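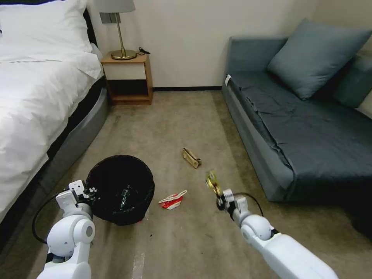

La partida se llamaba «Equipamiento de planta, varios» y Henrike Gerlach la había dejado en blanco hasta el final. El resto del presupuesto de la residencia Trollberg estaba cerrado: calderas, colchones, la impermeabilización de la terraza norte. Quedaba la línea 601, que en ejercicios anteriores había servido para carros de lencería y aspiradoras, y que ahora debía absorber dos unidades bimanuales de recogida o justificar por qué no las absorbía.

El pliego de Suvarna ocupaba más de lo razonable. Henrike lo leyó en la oficina de la planta baja, con la calefacción apagada, y anotó al margen lo que faltaba. Faltaba el precio de los dedos de repuesto. Faltaba la duración de la batería con carga real, expresada en habitaciones y no en minutos. La garantía cubría los motores de las articulaciones y excluía el cableado exterior – una exclusión que ocupaba media línea y que ella subrayó dos veces.

Torben Harms, de compras, entró con la oferta de Cliltino.

–Es más barata –dijo.

–Es un solo brazo.

–Un solo brazo recoge papeles igual.

–¿Y quién sujeta la papelera?

Torben consultó la hoja técnica. La papelera no figuraba. En el apartado de condiciones de uso se indicaba «recipiente fijo o anclado», y ninguna de las 230 habitaciones tenía un recipiente fijo ni anclado.

–Se podrían anclar –dijo.

–Presupuéstalo.

Volvió una hora después con una cifra que incluía taladros, tacos, reparación de moqueta y un albañil. Sumada a la oferta de Cliltino, la diferencia con Suvarna se reducía a lo que costaba una lavadora industrial de segunda mano. Henrike escribió el resultado a lápiz y no dijo nada. Torben se quedó de pie junto a la puerta.

La segunda dificultad era el tiempo. Marlene Voß llevaba la planta tercera desde que el edificio era todavía un sanatorio, y había cronometrado su propio trabajo por encargo de la dirección. Su hoja distinguía entre recoger el suelo, vaciar, cambiar la ropa de cama y lo que ella llamaba «mirar», que consistía en comprobar si el huésped había dejado algo que no fuera basura. A «mirar» le asignaba casi tanto tiempo como a recoger. Suvarna no contemplaba esa operación en ningún apartado.

–Un recibo arrugado –le había dicho Marlene, apoyada en el mostrador– puede ser basura o puede ser lo que el hombre necesita para que le devuelvan el dinero. Yo miro si hay algo escrito a mano.

Henrike había trasladado la consulta al proveedor. La respuesta llegó firmada por Helmut Schwerdtfeger, ingeniero de aplicaciones, y decía que los objetos con grado de certeza insuficiente se depositaban aparte para revisión humana, y que el umbral era configurable. Preguntó quién lo configuraba. El servicio de configuración se facturaba por jornada, desplazamiento no incluido.

Añadió una fila a la hoja de cálculo: «Umbral». Debajo, otra: «Revisión humana (Voß)». La segunda tenía coste conocido y eso la tranquilizó más de lo que habría admitido ante Torben.

El director, Hartmut Haberkorn, quería el informe en una página. Henrike tenía cuatro. Suprimió el apartado sobre ruido, redujo el de seguros a una frase y trasladó las amortizaciones a un anexo que él no abriría. Conservó el cuadro comparativo y, debajo, la recomendación: una unidad en lugar de dos, en alquiler hasta junio, con opción de compra y con el cableado exterior dentro de la garantía. Si Suvarna no aceptaba la última condición, la línea volvía a los carros de lencería.

Haberkorn la llamó por la tarde.

–Yo había hablado de dos unidades.

–Dos unidades requieren un segundo cargador, y el cuarto de la tercera no admite otra toma sin tocar el cuadro eléctrico.

–¿Cuánto es tocar el cuadro?

Se lo dijo. Hubo un silencio en el que se oyó el ascensor de servicio.

–Una, entonces –dijo él–. ¿Y la señora Voß?

–Está en el presupuesto. Fila cuarenta.

–¿Como qué?

Henrike bajó por la hoja hasta encontrarla. La columna de concepto admitía pocos caracteres y el texto había quedado truncado en «Revisión hum». Ensanchó la celda.

–Como revisión –dijo–. A jornada completa.

Haberkorn pidió que se lo enviara para la firma. Ella adjuntó el cuadro, el anexo y la hoja de tiempos, fechó la portada a 24 de noviembre de 2021 y, antes de cerrar, corrigió la unidad de medida de la batería. Seguía vacía. Escribió «habitaciones» y dejó la cantidad pendiente del proveedor.

Relatos recientes
El inventario de Grilledov
Tres ofertas para un montacargas
La garantía no cubre la sal
Acta de una avería menor
Plazo de entrega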